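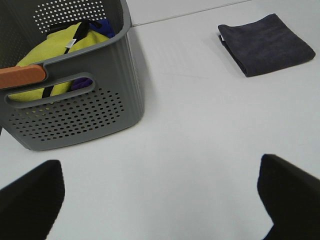 Storage basket handle insert keeps coming out - glue it or leave it?

Asked in Household & Storage, Skeltcombe Community Help
38 views, 3 answers

Hi all, quick one hopefully. Got a set of these grey plastic baskets with the round holes in the front and the orangey brown bit in the handle. Using them for tea towels, cloths, kids swimming stuff, that sort of thing. They live on an open shelf in the utility room and get pulled out by the handle about ten times a day.

Problem is the brown grip bit. On one of them it's worked loose and slides out when I pull the basket off the shelf. Twice now it's dropped down the back of the washing machine and I've had to fish it out with a coat hanger. The others are fine, same baskets, bought same day.

Tried so far:
pushing it back in harder (lasts a day or so)
blu tack (horrible, went grey and came out on my fingers)
turning the basket round so the loose side is at the back, but then the handle is still the bit you grab

Can I just glue it? And with what? I've got superglue and a hot glue gun. Bought from the Mudbridge indoor market in November, no packaging left so can't tell you what plastic it is. Also do the towels need those holes or can I line it, small things keep poking through the sides.

Thanks, in a rush, school run

Answer 1

Superglue will do it. Did mine with superglue and its fine.

Answer 2 (marked as helpful)

Wouldn't go straight for superglue. Lots of storage baskets are polypropylene and superglue just peels off that, you get a white crusty mark and the bit falls off anyway. Turn the basket over and look for a triangle with a number in it. If it's a 5 then it's PP and most glues won't hold without a primer.

What I'd do, in this order.

Take the grip out completely and wash both parts. Warm water, washing up liquid, old toothbrush along the edges where it sits. Fabric fluff gets in there, and hand cream, and whatever blu tack is left. White spirit on a rag gets blu tack off but try it underneath first. Dry it properly, leave it overnight if you can.

Then look at how it's held. Some clip on, some have little pegs. Swap it with the grip from one of your good baskets. If the good grip is loose in the bad basket too then it's the basket that's stretched. If the good one holds, then your grip is worn or a peg has snapped.

Worn grip - one thin strip of double sided tape on the inside face, the clear rubbery sort, not the foam sort. Press it home and leave it alone for a day. I've got one done like that on a basket of bath towels and it's still holding. If it's PP the tape may let go eventually, you just do it again, 3 minutes job.

Stretched basket - don't bother glueing. Two small cable ties, one near each end of the grip, round the lip and through the slot. Snip the tails flush and turn the lumpy bit inwards so you don't scratch your hand. Doesn't look lovely but it stays put.

Hot glue I'd avoid. It sets in a blob and you'll never get the grip to sit flat, and it lets go of smooth plastic the first time you drop the basket.

Also how heavy is it when full? Dry cloths weigh nothing. If that's the one with damp swimming stuff in, you're dragging it forward by the grip every time and that could be all it is. Put the heavy stuff in a different one, or lift from underneath.

Lining - yes you can, but leave the holes clear if anything goes in even slightly damp. I use a mesh laundry bag opened out flat, keeps the socks in and the air still gets through. A pillowcase works for dry things. Don't use a carrier bag, everything smells after a week.

Answer 3

Agree with most of that. Only thing to add is you can leave the grip off altogether if the slot underneath has no sharp edge. Run your finger round it first. I took the coloured bits off all of mine because they didn't go with the bathroom, 40 pence worth of sandpaper on the one rough corner and done.

If you do want to keep it, Venckus hardware by the Mudbridge bus stop had loose spare baskets in a bin last time I went, might be worth taking yours in to see if they match. Not sure they'd sell you just a grip. Zuroment do a glue and primer set for this kind of plastic as well, they keep it behind the till so ask. Bit pricey for one handle tho.

And put a bit of board down the back of your washing machine! Lost a whole peg bag down mine.

Comment from the asker

Its a 5 underneath so no superglue then, thanks. Swapped the grips over and the good one stays in, so it's my grip thats worn. Tape tonight. The swimming stuff has moved to the bottom shelf - will update if it drops off again

Question ref 3652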